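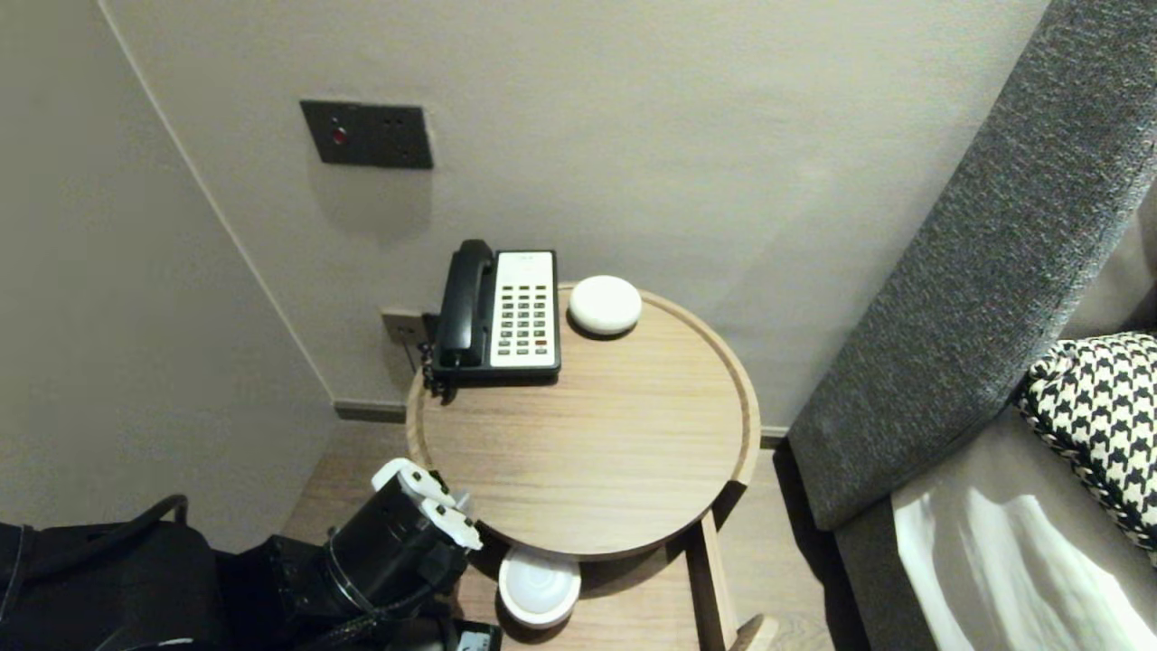
Three months with the Vetutar side table, and I have feelings about the lip.

I bought it for the spare room on the strength of a catalogue blurb promising "a generous surface for modern living". Modern living, in our case, means a corded desk phone that my partner Aníbal won't part with. The phone takes up the back left of the top and its coiled cord takes up whatever it likes, usually the rim. No table maker can be blamed for a coiled cord.

The good news first. It's a handsome thing. The grain is light and calm, the round shape is kind to hips in the dark, and it tucks neatly beside a grey upholstered bedhead without looking like it came from an office clearance. Assembly took 2 people and one disagreement.

Now the lip. A raised edge runs right around the top, and it does stop pens rolling off. It also stops crumbs, dust and the remains of a biscuit, all of which must be persuaded out with a damp cloth and a fingernail. I've gone through a whole packet of cotton buds since April.
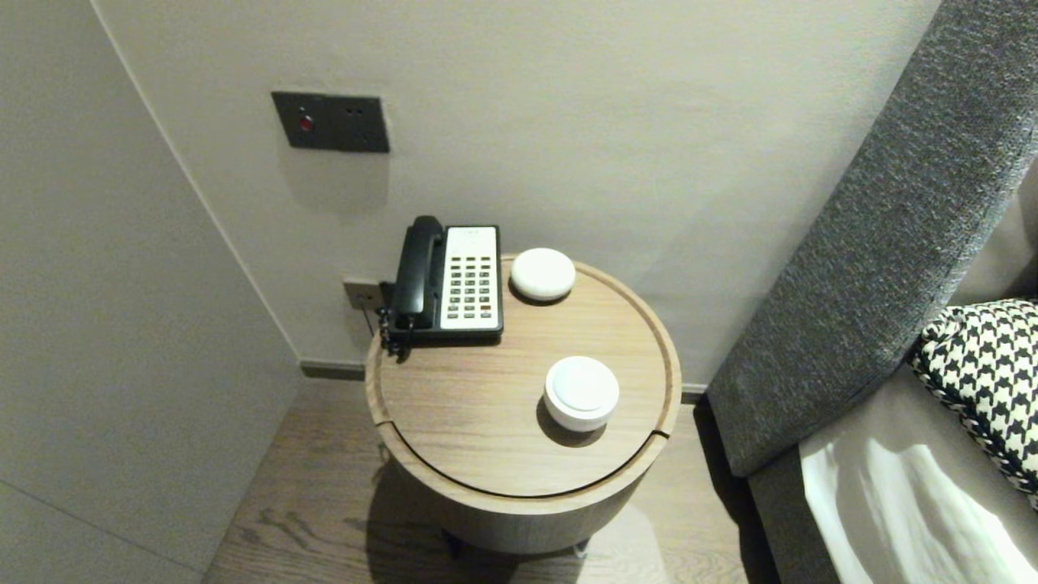 *The Vetutar in its corner, phone at the back, lidded white pot up front.*

Room on top is fair. With the phone and a couple of round white bits and pieces aboard, I can still fit a mug and a paperback - a thin one, if the mug has a handle.

My other grumble is the solid round base. It looks lovely, but there's no shoving a power board underneath, so cables have to go down the back and the table sits wherever the wall outlet says it sits. Yolanda Castaño at the shop suggested a cable clip. It fell off after around 24 hours.

Would I buy it again? Yes, probably, at the sale price. Aníbal gives it full marks, but he doesn't do the dusting.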